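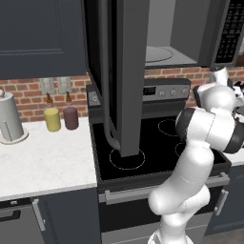 Door and appliance tasks are where most of the rule questions come in, so this page starts with them. The working rules apply to every kitchen job run in simulation before it goes near hardware, and they're the same whether you're on the Estex floor or logging in from Reinholz. Short version: an open door counts as an obstacle until it is closed and checked. A microwave door swung wide over the range hangs right down in front of the back panel and hides the middle of it, and the arm has to work next to that with a wrist joint just under the cavity. Plan for the door first, then the arm, then whatever you're putting in.

Kitchen Task Rules: Frequently Asked Questions
Last edited 30th November. Old version is in the archive folder, please stop linking to it.

Who has to follow these?

Anyone who submits a task, a policy or a recorded run to the shared library. Estex, Reinholz, and contractors on the Drivus project. If you're only playing around in your own sandbox, do what you like. Once it has a library number it follows the rules.

Are they a standard?

No. House rules. They sit under whatever safety standard applies to your site and your machine, and they don't replace it. If the two disagree, the stricter one wins. Passing a library review doesn't mean your cell is cleared for people to stand in.

Why is the open door treated as an obstacle? The task is to open it.

Once it moves it's somewhere else. Planners that cache the closed position will happily drive the forearm through where the door now is. Update the collision shape at every step of the swing, not only at the end. And use the full door, handle included. Handles get left off the collision model all the time, and a long tubular one sticks out plenty.

How much clearance?

Rule 2 in the spec. It gives the margin by speed band, look it up there, we don't copy the numbers here anymore because they got out of sync with the spec in March and people used the wrong ones. Measure from the widest part of the joint. Not the link centerline.

Can the arm pass over the cooktop?

Yes, if the burners are off in the task state and the state is logged. If your task doesn't track burner state, treat them as on. That means no passing over, no parking over, no resting objects on the heating zones. Applies to glass tops too, where nothing sticks up to remind you.

Can the arm touch the range knobs?

Only if knobs are the task. Any accidental contact with a control is a failed run, even if the knob didn't turn. Same for the microwave buttons. Same for the oven handle, which gets bumped by elbows more than anything else we review.

What about loose stuff on the counter?

Leave it in. Paper towel roll, bottles, whatever the scene generator put there. Do not clear a counter to get a better success rate, reviewers do compare against the seed. If an item is knocked over the run is marked "disturbed" and it can still go in the library, but not in the clean set.

Do I have to close the door at the end?

Depends on the task text. "Open the microwave" ends with it open. "Put the cup in the microwave" ends with it closed unless the text says otherwise. If the text is unclear, fix the text. Don't guess and don't let the policy guess either.

Door must be released before the arm retracts, always. Fingers clear of the handle, then move.

What counts as a success?

Final state matches the task text, no control contact, no joint limit hits, no force above the cap. All four. A run that gets the door open by prying from the bottom corner is not a success even when the script says it is. We pulled 213 runs from the last Grandesel batch for exactly this, so check your success script aginst the video before you submit.

Do I need to watch all my runs?

No. Watch every failure and a random sample of the successes. The sample size is set in the review form. The Grandesel batch had 2444 runs in it and reviewers didn't watch all of those either, but the sample turned up the prying problem quick.

What do I submit?

Task text. Scene seed. Joint log. Force log. Video from at least 2 viewpoints, one of which shows the hinge side of any door. Success script, with version. Missing any of it = returned without review. Sorry, we dont have time to chase.

My door blocks the view. Is that OK?

Fine for one viewpoint. Not both. If the door goes edge-on to one camera it can cover half of what the reviewer needs, so set the other one where it can see the gripper and the cavity together.

Does a good simulated run mean I can go to hardware?

No. It means you can ask. Hardware needs a separate request, reduced speed for the first session, a person at the stop button, and real hinge stiffness measured on the real appliance. Simulated hinges are too nice. Book through the Drivus calendar.

Can I change the robot's base position?

Before the run, yes, log it. During, no. Fixed base tasks stay fixed. If the arm can't reach the back of the turntable from where it stands, then that task is out of reach for that base and you should say so in the notes.

I think a rule is wrong.

Could be. Send the run number and the rule number through the change form. Arguments with a run attached get read first. Changes go out with the next edit of this page, and old runs keep the rules they were reviewed under.

Where's the full spec?

Shared drive, under Kitchen, then Rules. Ask your site lead for access. The Reinholz mirror is a bit behind, use the Estex copy for now.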